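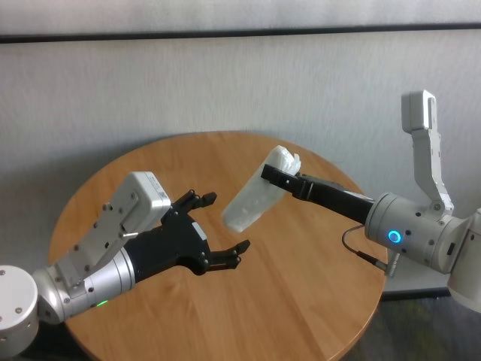
This page was last changed on 22 March 2023, by Hawi Demissie.

A Lorkgate table is a round wooden table, light honey in colour, with a straight grain that shows clearly across the top. The name is usually traced to the village of Lorkgate, where a joiner called Mellor is said to have made the first one in 1725. The evidence for this is thin. The date rests on a single parish account, which mentions "a rounde table" and no maker.

Sellers often claim that a round top seats more people than a square one of the same width. It does not – the square has the larger edge. The Drekinum sale list of 608 lots used the name for any round table in pale wood, and most later uses seem to follow it.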